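Plurel Robot Bench, Room 2: Pre-Run Safety Checklist with Comments
Inspected by: Karabo Rampersad
Accompanied by: Thabiso Hendricks
Date: 10 March 2022
Task on bench: tabletop pushing, wooden blocks
Result: Pass with comments. Two items open.

Answers are Yes, No or N/A. "Mostly" was used four times on the last sheet and is still not one of the choices.

SECTION A. BEFORE POWER

A1. Emergency stop within reach of the operator's chair. Yes.
Comment: Within reach of the chair where the chair belongs. The chair has wheels and opinions. Tape marks are now on the floor; please park it between them.

A2. Emergency stop tested this shift. Yes.
Comment: Pressed, held, released, reset. Thabiso pressed it and I watched the controller screen, as the procedure asks. The log has the same initials in both columns for most of last month. The second column is for a second person.

A3. Floor tape marking the keep-out line intact. No.
Comment: Worn through on the door side, where everyone walks. Open item 1, assigned to Thabiso Hendricks.

A4. Cables clear of the walkway. Yes.

A5. Risk assessment on file and matches the current task. Yes, after some searching.
Comment: The binder held the assessment for the Jendley gripper job, which left this bench a long time ago. The right one was in the shared folder under "final new 2." Printed and filed. The old one goes in the archive box and should stay there.

SECTION B. TABLE AND WORK SURFACE

B1. Work surface bolted down. Yes.
Comment: Both bolts along the near edge checked with a wrench. Fingers are not a wrench. The board gets pushed sideways all day in small amounts, and small amounts add up.

B2. Board surface free of splinters, chips and old tape. Yes.

B3. Only task objects on the board. Yes.
Comment: Blocks only. The tape measure, pencil and half a granola bar noted last time have found other homes.

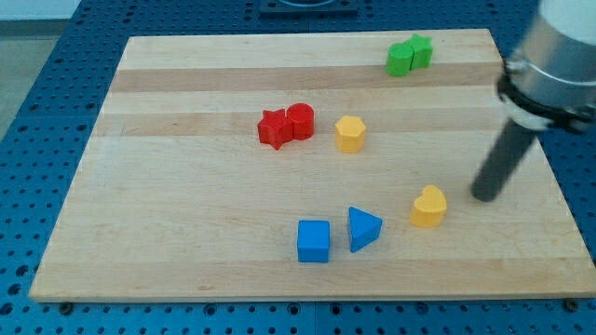
Item B3. Blocks set out on the board, tool tip raised near the yellow heart.

B4. Task objects undamaged. Yes.
Comment: Each block handled and turned over. Paint is sound. Any block that splits comes out of the set and goes to Anel Mnguni, who keeps the spares. Do not glue it. Somebody at Pustholm glued one, and we all got the email.

B5. Objects placed by hand only with the arm in protective stop. Yes, observed.
Comment: Observed while I was standing there with a clipboard, for whatever that is worth. The temptation is to lean in and nudge a block while the arm is "just waiting." An arm that is waiting is an arm that is about to move. Stop it, place the block, step back, then release.

SECTION C. ARM AND TOOL

C1. Tool clamp collar tight, fasteners present. Yes.
Comment: Checked with power off. If the rod turns by hand, the run does not start.

C2. Tool tip free of burrs and sharp edges. Yes.
Comment: A rounded tip is kinder than a square one, but it can still pin a finger against a board. The hazard here is pinching, and the risk assessment says so on its first page. Please read as far as the first page.

C3. Lower height limit set and tested. Yes.
Comment: Jogged down at reduced speed over a scrap of cardboard. Stopped where it should. Repeat this after every tool change, including the quick ones.

C4. Side limits set inside the edges of the board. No.
Comment: The limit on the operator's side was wider than the sheet calls for. Lungile Van Wyk widened it in order to reach a block that had wandered, and meant to put it back. Now reset. Limits are changed on paper first and in software second. Open item 2: Lungile to add the change form to the front of the binder, where it can be seen by people in a hurry.

C5. Speed limit locked with password. Yes.
Comment: The password is no longer written on the controller.

SECTION D. PEOPLE

D1. Everyone operating today is on the trained list. Yes.

D2. Hair tied back, lanyards off, sleeves secured. Yes.
Comment: One lanyard removed on request. It was mine.

D3. Operator watching the arm during motion. Yes.
Comment: The run log stands at 342 runs on the present setup, and the plan is for 2,000. By then the job will be very dull, and dull is when people pick up their phones. Swap operators at each break. The Motaung bench does this already and complains about it less than you would think.

D4. Visitors kept behind the line. N/A.
Comment: No visitors. See A3 regarding the line.

OPEN ITEMS
1. Replace floor tape, door side. Thabiso Hendricks. Before the next shift.
2. Change form in front of binder. Lungile Van Wyk. Same.

Runs may continue in the meantime with a second person in the room. Next full inspection is in May, or sooner if the tool, the board or the limits change. New blocks of the same kind don't count as a change. New blocks of a different kind do, and yes, that includes bigger ones.

Signed: K. Rampersad
Copy to: A. Mnguni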